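Cookie notice: This site stores one cookie to remember your text size. Accept | Settings

Print this page | E-mail this page

Tridimia open day: hand-held gripper demonstration, Tusthorpe

The Tusthorpe open day in December had one session on collecting manipulation data with hand-held grippers, given by Yanling Xie and Pravesh Modise. It covered a packing and unpacking task in a home setting. The talk lasted 26 minutes and was followed by questions. The notes below come from the talk and the printed handout, and concern the tool more than the software behind it.

The gripper is moved by a person. The view from the tool is recorded along with the jaw opening, and a model is later trained on the two together. Xie's opening point was that a person's reach and a robot's reach are different, and that a demonstration recorded carelessly can include motions no arm on the shelf can repeat.

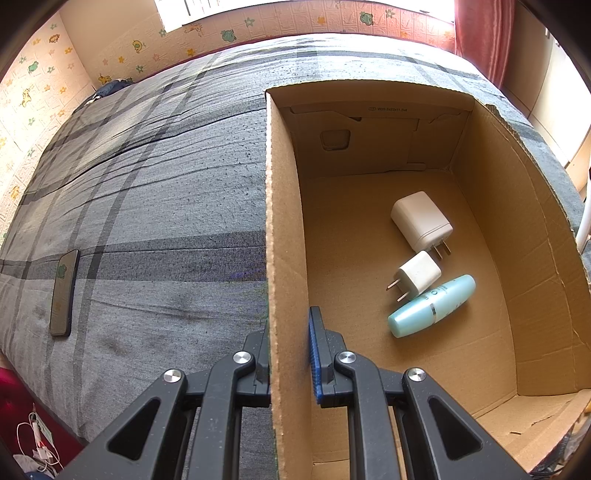
Container walls were the first topic. A wall standing between the jaws limits how far the tool can turn before one finger bears on it, and corrugated cardboard gives way gradually, so the operator has little warning. With the jaws astride the front wall of the box, as here, the blue ribbed pad is against the inner face and the other jaw is outside. The two chargers and the turquoise bottle are on the floor of the box. Modise's advice was to hold the tool steady for a moment at any contact of this kind, to give the person labeling the recording a clear segment boundary. The team rejects recordings in which the wall is crushed.

Small rigid objects took up the next part. A plug-in adapter has rounded corners, a smooth shell and prongs that catch on other items, and its weight is not centered. The handout recommends closing on the body, well clear of the prongs, and lifting straight up before moving sideways. Vasić, the in-house labeling program, marks the lift and the sideways move as separate steps.

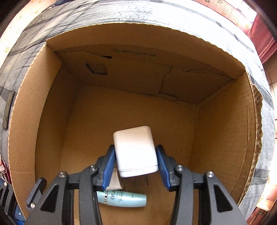
How many demonstrations does one task need?
The team collects 30 per object layout and changes the layout after each set. Modise said that more repeats of one layout had added little in their tests, while new layouts had kept helping.

Pad wear was raised from the floor. Pads are replaced after 51 sessions or when the ribs no longer hold a test card, whichever comes first. A worn pad and a new pad are never fitted to the same tool — the difference shows up as a small twist during the lift. The pivots are checked for play at the same time.

The final section dealt with lens choice. A wide lens keeps both fingertips and the surroundings in view, at the cost of bent straight lines and dark corners. The recordings are used uncorrected. Xie said that correcting them had discarded the outer part of the view, and that the model had placed objects less accurately without it.

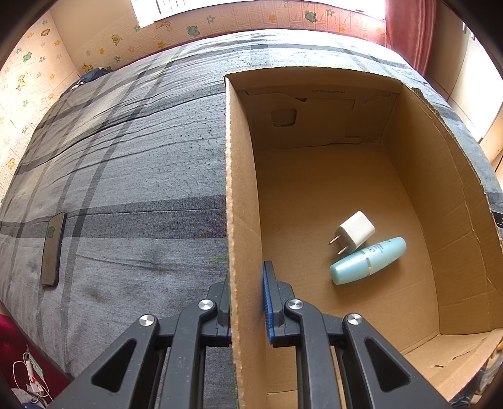

Text and notes: Brahim Benkirane | Editing: Sowmya Namboodiri

The adapter and the bottle lie close together on the cardboard, a spacing the handout classes as "near contact." Layouts of this type are recorded in both orders, adapter first and bottle first. The bottle is the harder of the two for the jaws, being tapered, and operators are told to approach it across its length.

Six visitors tried the tool after the talk, under the supervision of Yiran Zhong. Their recordings were not kept. The handout, with the layout sheets and the pad inspection table, can be requested from the Tridimia front desk under the project name Cirness.

Print this page | E-mail this page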